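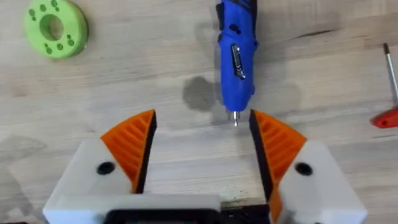
Fastening Small Parts with a Handheld Power Tool
Skavness Technical Workshop, Bench Procedures
Prepared by Janaína Furtado. Revised in June by Aivar Mockus.

Scope

This procedure applies to all members and students who use a small battery-powered tool to install or remove machine screws in plastic parts at the assembly tables in Room 456. It covers recessed screws up to size M4 in printed blocks, brackets, and covers. Wood screws, self-drilling screws, and any work in sheet metal are covered in separate procedures, available at the issue desk.

Members who have not completed the bench introduction must do so before drawing a powered tool. Sign-ups are handled by Everaldo Pimentel.

What you will need

One handheld power tool, charged
Bits that match the screws in your assembly
A hand screwdriver of the same size
A shallow tray for loose screws
A soft brush
A flat wooden tabletop, free of clamps and offcuts in the working area
Safety glasses

Long hair must be tied back and loose sleeves rolled above the elbow. Gloves are not worn when operating a rotating tool.

Preparing the table

1. Brush the surface clean. Small specks of plastic or grit under a part will tilt it and may mark its underside. Collect the debris in the bin and do not blow it off the table.

2. Lay the tool flat near the center of the table, within easy reach of your working hand. Do not stand it on its end, and do not leave it where it can roll.

3. Place the parts on the table in the order in which they will be joined. If the assembly combines parts of different colors, follow the color key on the job sheet. Cerlow kits and Magalhães kits use different keys, and the sheets should not be interchanged.

4. Count the screws into the tray against the job sheet and return any extras to the drawer.

Selecting and seating the bit

5. Try the bit in a screw head by hand before fitting it to the tool. It should reach the bottom of the recess and show very little side-to-side movement. If the bit rocks, it is too small or worn. Worn bits go in the red box at the issue desk and are not returned to the rack.

6. With the tool off, push the bit in until it stops. Pull on it lightly to confirm that it is held.

7. Set the direction selector. Run the tool in the air for a moment and watch the tip. A bit that wobbles visibly must be removed and seated again.

8. Set the speed to 350 revolutions per minute or less. Tools without a speed control may be used only for removing screws under this procedure.

Starting the screw

9. Start every screw by hand. Place it in its hole, turn it backward until you feel the threads drop into line, and then turn it forward for two full turns. A screw that resists during these turns is crossed and must be backed out. The tool must never be used to force it.

10. Start all the screws in the part before tightening any one of them. This allows the part to settle into position.

Driving the screw

11. Hold the block against the table with your free hand. Fingers stay on the sides of the block, away from the hole and out of line with the tip.

12. Bring the tool down so that the bit is in line with the hole. Sight it from the front and then from one side. Most damage to screw heads in this workshop results from a tool held at a slant.

13. Rest the tip in the recess before pressing the switch. Apply steady downward pressure, enough to keep the bit seated.

14. Run the tool in short pulses. Release the switch when the head is just short of the surface.

15. Finish with the hand screwdriver. Tighten until the head is snug, then stop. Plastic threads strip easily, and a stripped hole in a printed block usually means that the block must be replaced.

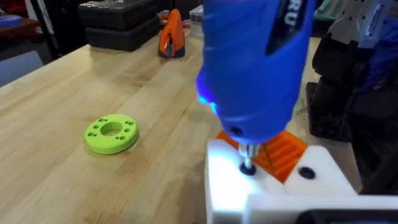
Handheld tool with its light on and the tip brought down to a hole in the white block, beside a ribbed orange part.

16. Where a block has more than one hole, alternate between opposite corners. Bring each screw to a light hold first, and return to each in the same order for final tightening.

Working beside ribbed or textured parts

Ribbed parts are often located close to the fastening point. The housing of a powered tool is considerably wider than its bit and can press against a neighboring part while the tip is still above the recess. Check the clearance before starting. If the housing touches the ribs, change to a longer bit or complete the screw by hand. Tilting the tool to gain room is not permitted.

Flexible pads should be fitted after the block beneath them has been fastened, unless the job sheet states otherwise.

Removing screws

17. Reverse the direction selector and confirm the rotation in the air.

18. Seat the bit fully and press down more firmly than you would for installation. Begin with a single short pulse to break the hold.

19. Once the screw is loose, remove it by hand and place it in the tray. If the head begins to round out, stop at once and bring the part to the issue desk. Everaldo Conceição maintains the extraction tools and will advise on whether the part can be saved.

Common problems

The bit slips out of the recess. Check the fit by hand, as in step 5, and increase the downward pressure. Do not increase the speed.

The screw turns but does not tighten. The threads in the block have stripped. Remove the screw, mark the hole with tape, and record the part number on the job sheet.

The part shifts as the screw is driven. Loosen all screws, reposition the part, and repeat from step 10.

The tool slows or stops before the screw is seated. Release the switch. The battery may be low, or the screw may be too long for the hole. Compare it with the job sheet before recharging and trying again.

Storage and return

Remove the bit and return it to its place in the rack. Wipe the tool with a dry cloth. Solvents are not to be used on plastic housings. Place the tool on its charger if it has been in use for more than 40 minutes; otherwise return it directly to the issue desk, where it will be signed in.

Job sheets are filed in the Eda binder at the end of the session. Questions regarding this procedure should be addressed in writing to Everaldo Bragança, Bench Safety, and should include the job sheet number.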